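Section 2: Setting up the projector for high frame rate and 3D shows

2.1 Before you start

This section covers the first set-up of the Kavar projector with a Sustano silver screen, and the settings needed to run 3D and high frame rate titles. It assumes the projector is already on its pedestal, the lamp has been fitted and the exhaust duct is connected. If any of that is still to be done, go back to Section 1.

You will need two people for the alignment steps. One stands at the projector and the other stands at the screen. A pair of hand radios helps in larger rooms, where shouting through the port glass does not work well.

Have the following to hand:
The Kavar service key
The alignment target supplied on the Bunder server
A clean lint-free cloth
One pair of 3D glasses of the type your audience will wear
The screen data sheet, for the gain figure

CAUTION: Never look into the lens while the lamp is lit, even with the dowser closed. The dowser can open without warning if a cue is still stored from an earlier show.

2.2 Connecting the server

1. Switch off the projector and the Bunder server at the wall.
2. Connect the two data cables from the server to ports A and B on the projector. Both are needed. With only one connected, ordinary 2D titles will play but high frame rate titles will be refused.
3. Connect the control cable to the port marked CTRL.
4. Switch on the projector first. Wait until the front panel shows READY.
5. Switch on the server. It looks for the projector as it starts, and if the projector is not ready it will show LINK FAIL. If this happens, restart the server only.
6. On the server, open Settings, then Devices, and check that both links are listed.

Note: Cables longer than those supplied may work in testing and then drop out during a show. If the server has to sit further away, order the long cable set from your dealer. 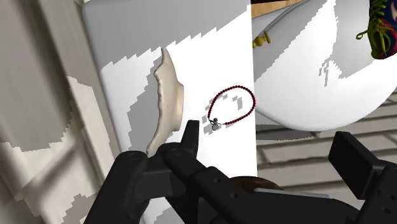 Hsueh, October

Changes to this section since the last printing: the order of steps in 2.2 has been put right, and the light level check in 2.4 is now done with the 3D filter in place. Owners of the earlier printing should mark the change in their own copy. The new wording was supplied by Chin-lung Cheng and checked on site by Rajeshwari Shenoy.

2.3 Aligning the picture

1. Let the lamp warm up until the panel reading stops climbing.
2. Load the alignment target from the server and open the dowser.
3. Focus on the centre cross. The person at the screen should judge this, as the view from the booth is misleading.
4. Check the four corners. If one corner is soft and the others are sharp, the lens is not square to the screen. Loosen the lens mount locks by a quarter turn and adjust the nearest tilt screw.
5. Tighten the locks and check the centre again. It often moves a little as the locks bite. Repeat until the centre and corners agree.
6. Set the zoom so that the white border of the target just touches the masking on all sides.
7. Save the position as a preset for each shape you show. Flat and scope need separate presets.

CAUTION: Do not force the tilt screws. If a screw reaches its stop, the pedestal needs moving.

2.4 Setting the light level for 3D

The 3D filter and the glasses both take away a large share of the light. A level that looks right for 2D will look dull and grey in 3D, and viewers will say the picture is dark.

1. Move the 3D filter into place using the FILTER button.
2. Load the plain white target.
3. Enter the screen gain from the data sheet under Screen, then Gain.
4. Hold the glasses in front of the light meter and take a reading at the centre of the screen. Take two more at the left and right edges, from the same seat.
5. Raise the lamp power until the centre reading falls within the green band on the meter page.
6. Save this as a separate lamp preset named 3D. Do not save over the 2D preset.

Note: A lamp with more than 500 hours of use may not reach the green band. The projector will still run, but plan to change the lamp before the next long 3D booking.

2.5 High frame rate playback

1. On the server, open Playback and set Frame Rate to Auto.
2. Load the high frame rate test clip. It shows a ball crossing the screen from left to right.
3. Watch the ball with the glasses on. It should move smoothly with a single clean edge. A double edge means the left and right eyes are swapped. Go to 3D, then Eye Order, and choose the other setting.
4. Play the clip to the end and check that the log shows no dropped frames.
5. Play an ordinary 2D trailer straight after it. The projector should change over without a flash or a loss of sound.

If the sound is early or late after the change, go to Audio, then Delay, and adjust in single steps. High frame rate titles keep their own delay value, so check both.

2.6 Saving your settings

1. Insert a memory stick into the server and choose Back Up.
2. Wait for DONE before removing it.
3. Label the stick with the screen number and keep it away from the booth.

Make a new backup after every lamp change. For fault messages not covered here, see Section 6.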